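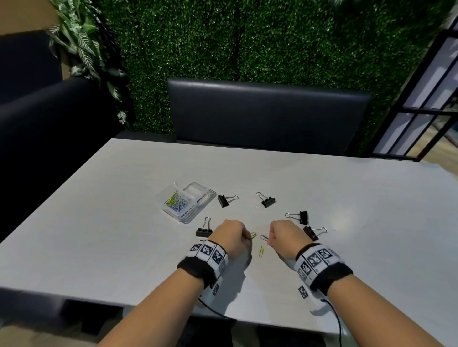

Office supplies on a white table.

Jorkus Clip Assortment, Bulk Carton
Sold by Kang Office Supply, Broltville

The bulk carton is a refill pack for shared supply rooms, mail rooms and school offices. It holds 2000 pieces: wire paper clips in two lengths and spring steel binder clips in three widths. Pieces ship mixed in one inner bag. Customers who want each size bagged separately should order the Zino sorted pack.

Capacity
Small paper clips hold up to 5 sheets of standard copy paper. Large paper clips hold up to 17. The widest binder clip is rated for 37 sheets of card stock. Ratings apply to flat, uncoated paper. Coated stock slips at lower counts.

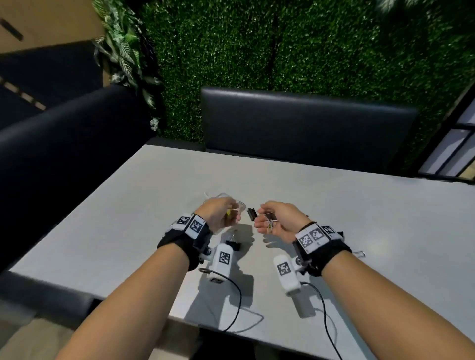
Handles
Binder clip handles are bent from plated wire and fold flat against the body. Either handle can be removed by squeezing its legs together and lifting it out of the barrel. Spare handles are not stocked.

Storage
Keep the inner bag closed in humid rooms. Plating may dull in storage above a sink or near a window. This does not change clamping force. Wire clips link together when a bag is shaken or dropped, so pour from a low height into a wide tray.

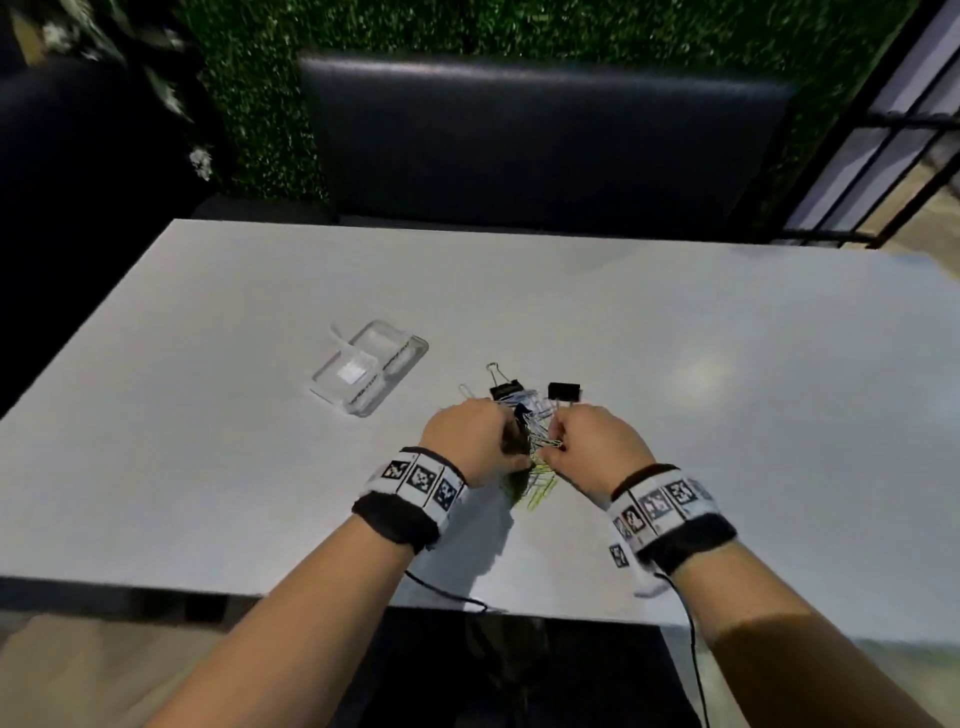 Ordering
Cartons are sold singly or by the case. Orders received before 3 p.m. leave the same working day. Prices are reviewed each February. Unopened cartons can be returned for credit less freight.

Case quantities and school accounts: Nomvula Mokoena, order desk
Returns: Demyd Demchenko

Related items
Zino sorted pack
Jorkus desk tray, wide
Jorkus rubber bands, mixed sizes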